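Arkero data consent project: progress report to the Garside fund, September

The intake form is live at two of the three clinics. We have logged 429 consent records, 24 of them withdrawals. 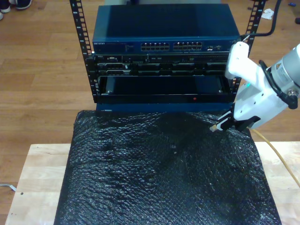 Withdrawals are now handled within 13 days. Prollness has signed the revised sharing agreement. Brikari has not. 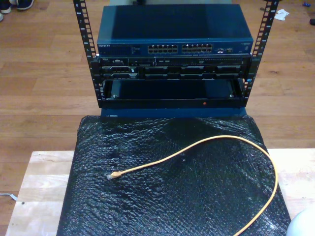
Rack and network switch

The retention schedule is in its second draft. 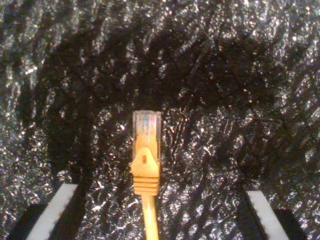

Staff training starts next month. The session covers access requests and deletion. The handout on office networks will name basic parts, such as a yellow patch cable with a clear plug.
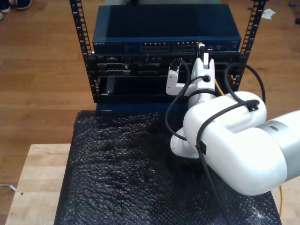 Is more money needed this year?
The current grant covers all work through the final report.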